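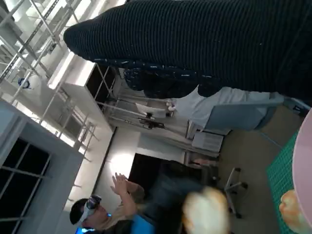
Scams at the door and keeping the house buttoned up — tips

Had three on our street since April so putting these up quick. Mostly people claiming to be from the water company or a roofing outfit or the gas. Most are fine. Some aren't. Add yours at the bottom and I'll work them in.

Front door

Keep it locked when you're home. Yes even in the yard. Especially in the yard. A lot of walk-in thefts go through a front door that wasn't locked, while somebody's out back with the hose going.

Talk through the door or a window. You don't have to open up to be polite.

Chain is fine for slowing you down before you swing the door wide. Don't trust it to hold against a shoulder. The little screws that come with it are junk, swap for 3 inch ones that reach the stud. Same for the strike plate. Ten minutes, a drill, a buck or two in screws. Pre-drill or you'll split the jamb (ask me how I know).

Somebody says they're from the utility: get the name, shut the door, call the number on YOUR bill. Not the number on their card, not the one on the clipboard. Real ones will wait on the step. If they get huffy, done.

Nobody reading a meter needs to see your bedroom.

Two-person trick. One keeps you talking in the kitchen running the taps, other one goes down the hall. If you let one in, lock the door behind them. Karlijn Cuypers at the corner got caught this way, lost a watch and $400 out of a dresser drawer. She's fine, mad.

Roof and driveway guys

"We were in the area and have leftover asphalt." No.

"I can see lifted shingles from the street." Maybe, but get your own person up there. Never let the one who spotted it go up alone to "check" — you can end up with damage you didn't have before.

No cash up front to anybody who knocked. Bonifacio Quintana paid a $200 deposit for gutters, got a handwritten reciept and that was that. Phone number on it went nowhere.

Write down the plate.

Where stuff goes

Not the dresser. Not the freezer, not the cookie jar, not under the matress. All get looked in first.

Boring places are better. A box marked TAX 2 in the basement behind the paint. Inside the vacuum bag compartment if you've got an old upright you don't use. Just tell one other person, or it goes out with the trash some day.

Photograph serial numbers. TV, laptop, drill, bike. Bike number is usually on the underside, by the pedals, flip it over. Email the photos to yourself so they're not only on the phone that gets stolen.

Engrave tools. Cheap engraver pen, initials plus last four of your phone. Metal takes it fine, on plastic go slow or it melts and looks like a worm. Wear glasses.

Sliding door

Cut a broomstick to fit the track. Measure the bottom channel with the door shut, take off a quarter inch, sand the ends. Wrap of tape in the middle so you can grab it out in a hurry. If the door lifts in its track you need a screw in the top channel too, heads left proud just enough that the panel clears.

Garage

Remote off the visor if you park outside. Key ring or a pocket.

Frost the window or tape up some wax paper. Works the same and you still get light.

Door from garage into house gets locked like any other door, everybody forgets that one.

Lights

Motion light on the side you can't see from the kitchen. Aim it down, not at the neighbors. Wipe the sensor every couple months, spiders set it off all night and then you stop looking.

If something did happen

Don't tidy. Don't touch the drawers. Go back out if you're not sure they've gone, call from next door.

Then cards, then locks, then the insurance. Get the report number before you hang up, they'll ask for it every single time.

Tell the street. Same crew will try four houses down by lunch.

From Rianne Kramer: a pair of big muddy boots by the back step. Hers have been there two years. Shake them out before you ever put a foot in.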